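Can a robot arm put away kids' blocks yet?

Posted in Home Automation by tidyish_in_ohio

We have two kids and a living room floor that is mostly blocks by 6 p.m. I saw a used Hundomach arm listed for $355 and started dreaming. Could it pick up blocks and drop them in a bin, or am I years too early?

Rellivura

Not too early at all, if you keep the job small! Picking up plain blocks from a table is one of the things arms do pretty well now. I've been at it since October and I still grin every time it closes on one. Start with a light, bare tabletop and a few blocks with space between them. Mixed sizes are fine as long as the biggest one fits in the fingers - measure before you buy anything.
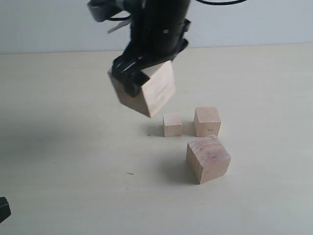

Where it gets harder is the grip. Grab a cube near a corner and it hangs tilted, so if you want neat stacking you need to line the fingers up with the flat sides first. For dumping in a bin, who cares, tilted is fine. The floor is another story - rugs, socks, a fixed arm that can't reach the couch. Expect to bring the blocks to it for now.

baloch_shop

We looked at a Trasport unit at work for sorting offcuts. Quote was over 2,000 so we got a broom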